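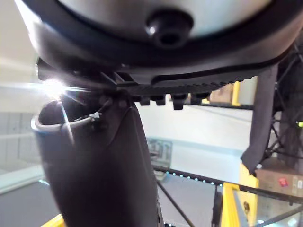

Home Topics Ask Unanswered Tags Log in

Plimik two-arm kit on the 60-day trial — worth keeping for small molded parts?

clasthorpe_bench

Hi all, hoping somebody has been through this already. We're a small shop in Clasthorpe and we finish molded plastic covers, mostly thin curved stuff that scratches if you look at it wrong. We took the Plimik two-arm kit with the five-fingered hands on trial through Brondton, and I have to tell them by the end of February if we're keeping it.

The price they quoted is $3,481 a month, with the software and one service visit per quarter included. A regular two-jaw gripper package from the same people would be a lot less, so the hands have to earn it!

What I want out of it is pretty dull. Take a cover out of a bin, put it on a shelf, and later on put it back in the bin without beating it up. I've been going back and forth on whether fingers help with that or just give me more joints to worry about. 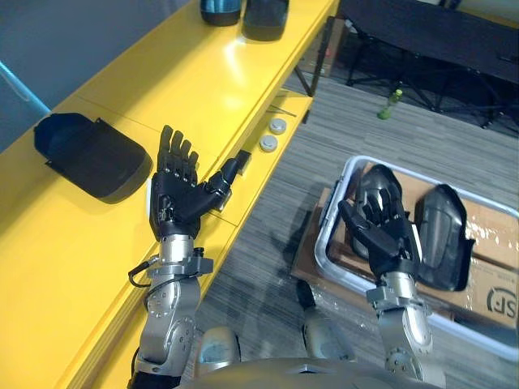
Bin picking is where I'm stuck. The shelf side I can live with, since everything is lying out flat and the arms have room to come in from the front. With the bin it depends so much on how the parts were left. Our black shells end up standing upright or leaning next to each other in the white bin, one partly behind the hand when it comes in over the rim, and I can't decide if I should be teaching the hand to pinch the top edge or reach down the side. The Brondton guide says "approach from above where possible" and leaves it there (thanks, guys).

Also, does the cable at the wrist bother anyone else? Ours hangs in a loop and I keep wanting to tie it up, but I don't want to get the trial unit back with a note about unapproved modifications.

So, would you keep it at that price? And what would you try on the bin before giving up on it?

Posted 20 February 2018

hong_line_tech

We've had the same kit for a while and I'd say keep it, with conditions.

First the bin. Pinch the top edge, thumb on the outside, and start with two fingers only. I know it's tempting to use the whole hand because you paid for it, but extra fingers down in a bin mostly find the neighboring part. Once the cover is clear of the rim you can bring the other fingers in for support. There's a setting for this in the grasp editor called "delayed close" and it's off by default, which drove me crazy for a week before I found it.

Second, put something in the bin to keep the parts apart. I cut slots in scrap cardboard and stand the covers in those. Looks terrible, works great — our bad grabs went way down and I didn't touch one line of the program. If your covers come in different shapes, do a separate insert for each and don't try to make one that fits everything. I tried that. It fit nothing.

Leave the cable loop alone until you've watched the wrist go through its full turn in both directions. Ours looked like too much slack too, and then I saw how much of it the far rotation needs. If you still want to tie it, ask Brondton in writing and keep the email.

One more thing, about the shelf. Don't write it off as the easy half. I got lazy about it and taught all my positions with one part out, then added a second tray farther back and had to redo nearly everything. Now I put out the whole layout before I teach a single point, front tray and back tray both, and I bring the thumbs in slowly at the front because they stick out farther than you think when the palm is up.
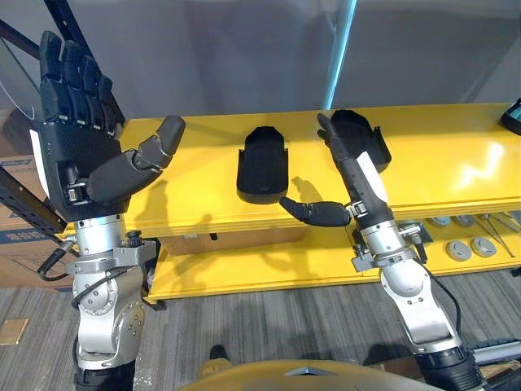
gripper_grouch

I'd send it back.

We did the same trial and ran 311 covers through it on our last test. The hands are fun and visitors love them, but a soft two-jaw gripper handled our parts just as well and I can swap the pads myself in 5 minutes. Finger repairs went out to the service desk every time.

If your parts change shape a lot then ignore me, that's where the hands make sense. Ours don't. Ask Brondton if they'll let you try the cheaper gripper on the same arms before the trial runs out. They said yes to us, after I asked twice.

bin_there

Following this one, same question here. Does the quarterly visit include travel?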